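Hi! I'm keeping my notes on the Mistness kitchen set in this file so I stop answering the same emails over and over. It covers the drying rack part only (cups, bowls, the odd jar). If you want the pantry shelves, that's Flilara, and Jamila Ekanayake looks after that one.

## What's in it

- 200 short sessions of dishes being put away
- 82 of them have notes, the rest I'm still working through
- 2 folders, `rack` and `shelf`

The notes are plain text, one line per item. I stuck to color and rough shape for names, so you'll see things like "green, tapered" a lot. I started out writing "mug" or "tumbler" and then argued with myself for a whole evening about where one ends and the other starts!

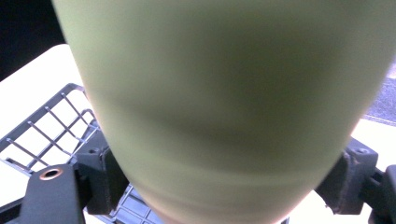 *Pale olive green, narrower at the bottom, wire rack behind. Filed under "green, tapered".*

## Stuff to know before you use it

Close-ups can be really blurry, and I left them in. If you can't read a label, neither could I, so the `print` field just says `unknown`. Please don't fill those in by guessing (I've had to undo that twice).

Colors shift a bit depending on the light. Go by the `color` column, and if it still looks wrong to you, open an issue and I'll take another look.

## Still to do

- finish the notes for `shelf`
- merge the bowl names with the Flilara list
- fix the typo in the `rack` header

Last edited January 30, 2021.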